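Wax, wine and brass: church cleaning tips that hold up and some that don't
Updated 26 June 2020

I have been washing altar linens and scraping candle wax at Andilside Chapel for 9 years, and in that time I've been handed a lot of advice. Most of it came off a photocopied sheet that was old when I got it. I tried nearly everything on the sheet at least once, and I now ignore more than half.

Wax on cloth

The sheet says to put ice on it. Ice does make the wax brittle, and you can snap off the thick part with a fingernail. It does nothing for the wax that has soaked into the weave, and the melting ice leaves you with a soggy cloth to deal with. I put the whole cloth in the freezer overnight in a plastic bag, then bend it and pick.

After that comes the brown paper and warm iron, which everybody swears by. It works on plain white or ivory wax. On colored wax, and that means the Advent candles in December, I've watched it melt the dye straight into the linen. Blot purple or rose wax with rubbing alcohol on a cotton pad before any heat goes near it. Try a corner of the hem first.

Keep the iron low. The sheet says "hot," and I have a scorch mark on a credence cloth to show for it.

Wine

Salt. Always salt. People throw it on as if it were a charm. It soaks up some liquid if you are quick, and at the end of a long service you are not going to be quick. Cold water from the back of the cloth, a drop of dish soap, and patience have done better for me every time. Hold the stain under the faucet so the water pushes it back out the way it came in.

If your tradition has rules about the first rinse of communion linens, follow those before anything else here. Ask your pastor or priest where that water should go. I'm only talking about stains.

Soak small linens in a bowl. A dishpan is too big for a purificator, and you end up using more soap than you need.
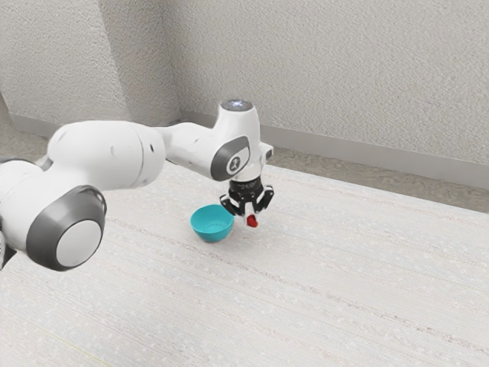

Small teal bowl with a black gripper beside it.

White vinegar is the other favorite. I can't say I've seen it do anything on red wine that plain cold water didn't. It makes the sacristy smell like a pickle jar, and on a Sunday morning I'd just as soon not.

Lipstick on linen

Dish soap, rubbed in dry, before the cloth touches water. Leave it while you do the brass. Hairspray is on every list I've ever read, and the last can I used it from left a stiff ring that took two washes to shift. I'm told older hairsprays had more alcohol in them. Maybe so. I don't own an old can.

Brass

Ketchup, lemon and salt, toothpaste, cola: I've tried the first three. Ketchup does brighten bare brass, and so will any weak acid, but you then have ketchup in the engraving. Toothpaste leaves fine scratches that you'll see as soon as a candle is lit next to it.

Before you polish anything, find out if it's lacquered. Plenty of newer candlesticks are, and polish will only wear through the coating in patches. Lacquered brass wants a damp cloth and a dry cloth and that is the end of it.

For the bare brass I use a tin of Issa paste, which costs more than I like, and a Duris cloth. The packet says the cloth lasts 75 cleanings. Mine gave up long before that, though I am hard on cloths.
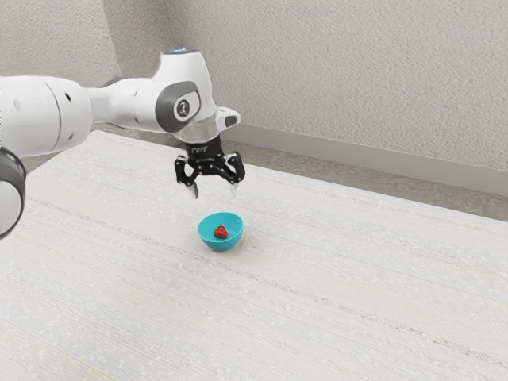

Take the polish all the way off, especially around the base, where it dries to a white crust and people assume the thing is dirty. An old soft toothbrush gets most of it. Put on cotton gloves before you carry the pieces back or you'll be looking at your own thumbprints through the first hymn.

Dripless candles

There are no dripless candles. There are candles that drip less if you keep them out of a draft. We switched to Staltadier tapers on the promise printed on the box and scraped the same rail the same as ever. Brass followers help more than the brand does. So does trimming the wick before each lighting, and moving the stand away from the heating vent – ours was right over it for years.

For wax on wood, use a plastic card, never a knife. For wax on carpet, the same brown paper and low iron as above, in short passes, and check the carpet isn't nylon before you start.

Storing linens

Roll them on tubes if you have the drawer space. Folded linens crease and, over the years, wear through on the fold. The sheet says to wrap them in blue tissue to stop yellowing. I did one drawer with blue and one with plain acid-free, and I couldn't tell you which was which now. Rinsing out all of the soap matters more than the color of the paper. So does leaving off the starch until the week you need them.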